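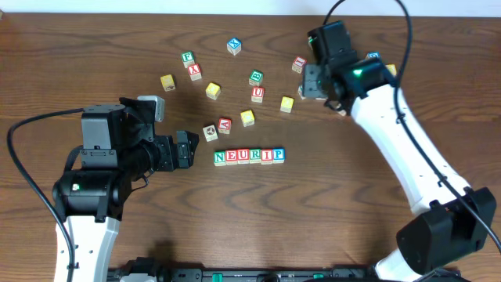
One correspondent wrote that the e on the end of Concombe had been put there by a sign painter who was paid by the letter, and that everybody in the valley had known this until the newcomers arrived and started pronouncing it. Two others told us the same story about Brarkow, which has no e on the end, and were not put off when we mentioned it.

4. Variant spellings and those who defend them

4.1 What counts as a variant

The corpus described in Section 3 contains 2659 written instances of the three village names Drengate, Concombe and Brarkow, drawn from parish papers, farm accounts, bus timetables, show programmes and private letters. The latest item is a letter to the parish newsletter dated April 18, 2020, in which the writer spells Brarkow two ways and asks the editor to be more careful. Between them the three names yield 32 distinct spellings. We treated a spelling as distinct if it differed from the others by at least one letter. Capitals, hyphens and apostrophes were ignored, although the apostrophe in Dren'gate has its supporters and we have heard from them.

Deciding what is a variant and what is merely a slip is an old problem in the study of names, and we do not claim to have solved it. The usual answer is to look for repetition. A writer who puts Concomb once in a long letter has probably been interrupted; a writer who puts it on every line for a whole account book means it. We therefore set a threshold of 2 uses by the same hand. The threshold is crude and it lets in at least one form, Conkum, which we suspect was meant as a joke. Jokes are part of the record, however, and this one was still being made a generation later in a different hand, by someone who had presumably forgotten that it was funny.

Printed sources gave more trouble than handwritten ones. The jobbing printer Mellor, which held the contract for most local notices over a long period, seems to have settled its spellings according to how much room was left on the line. Drengate appears in full on the wide notices and as Drengat on the narrow ones. On a handbill for a sale of sheep the name is given both ways, in the same size of type, a thumb's width apart. We had hoped to use Mellor as a fixed point against which to date other usage. It is about as fixed as a gatepost on wet ground, and we have leaned on it accordingly.

4.2 Letters in any order

It is sometimes assumed that a place name drifts a letter at a time, each change small enough to be mishearing or haste, so that the forms can be laid out in a line with the oldest at one end. For Drengate this works quite well. The early double n goes, the final e comes and goes and then stays, and the whole thing can be drawn as a tidy descent. For Brarkow it does not work at all. The forms Barrkow, Brakrow and Brawkor use much the same stock of letters shaken up differently, and they turn up side by side in papers of the same decade. It is difficult to mishear Brarkow as Brakrow. It is very easy to write it, as our own typist will confirm, and as readers of an earlier draft of this section were kind enough to point out.
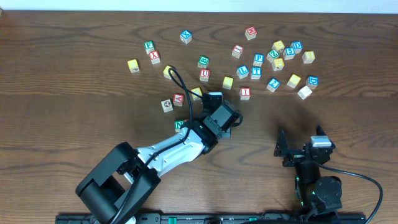 Figure 1. Wooden alphabet blocks on a table.

We think the trouble lies in the repeated r. A writer who knows that there are two of them, and that they are not together, has a fair number of places to put the second. The same writers have no difficulty with Concombe, where the second c and the second o follow the pattern of the first pair and the hand more or less runs on by itself. If we are right, the shuffled forms should be commonest among people who saw the name in writing before they heard it spoken, and rarer among those who grew up saying it. The evidence points that way but does not press the matter. Tax collectors, who came from elsewhere and were not encouraged to stay and chat, shuffle the letters freely. So does one farming family that had lived in Brarkow for as long as Brarkow had been there to live in.

The family is awkward for our argument and we have considered it at some length. The papers run through several generations and the form Brakrow is used throughout, in good clear handwriting, with every sign of confidence. It may be that an early member learned the name from a tax demand. It may also be that the family is correct and the rest of the valley has been getting it wrong, a view put to us with some warmth by its present members over a very good tea.

4.3 Fixing the name

All three names became more or less fixed when road signs went up. We had expected this, and so has every other study of the kind that we have read. More surprising was how little the choice of form had to do with what people were writing at the time. In Concombe the spelling on the sign had been in the minority for as long as our sources allow us to tell. It matched none of the names in the school register, the chapel accounts or the cricket scorebook, and it was adopted in nearly all of them within 12 years. The scorebook held out longest. Its keeper changed over only when a visiting side complained that they had driven past the ground looking for a different village.

Letters of protest were sent about each of the signs, and they make good reading. Few of them argue from history. The commonest complaint is that the new spelling looks foolish, followed by the complaint that it looks like somewhere else. One writer objects that the final e makes Concombe sound as though it has a bandstand. Another accepts the spelling of Drengate without reserve but would like the sign moved, as it blocks the view from her kitchen. We coded this letter as neutral.

The replies, where they survive, are brief. They say that the form was taken from the map. The map, when we got hold of the working notes for the sheet, had taken Concombe from a list supplied by the post office, and the list had taken it from a notice printed by Mellor. The notice is a wide one. There was plenty of room on the line.

4.4 Pronunciation following the sign

Spelling is supposed to trail after speech, and in older records we can see it doing so, limping and out of breath. Since the signs the order has been reversed. Older speakers in Concombe still say something close to Conkum, with the weight on the first half and very little left for the second. Younger speakers and almost all incomers give the second half its full value, to rhyme with a word that nobody in the valley would use of their hair. The two groups understand each other perfectly well and pretend otherwise.

Brarkow shows a milder form of the same thing. The last part used to rhyme with "low" and is now heard rhyming with "cow", chiefly from people who deliver parcels. When we asked residents which was right, most gave us the first and then used the second when ringing for a taxi. Several explained that they say it wrongly on the telephone in order to be found. We have no category for this in our coding scheme and have had to add one, which may be of use to others working in places with unreliable taxis.

Drengate has not changed in speech so far as we can establish. It is pronounced as it is spelled and has been for as long as anyone has been asked. Residents consider this a mark of good character and mentioned it often, particularly when the conversation turned to Concombe. The recordings on which these remarks are based were made in July, during the hay, and the engines in the background make the vowels in the outdoor interviews hard to judge; we have left those speakers out of the measurements in Section 5.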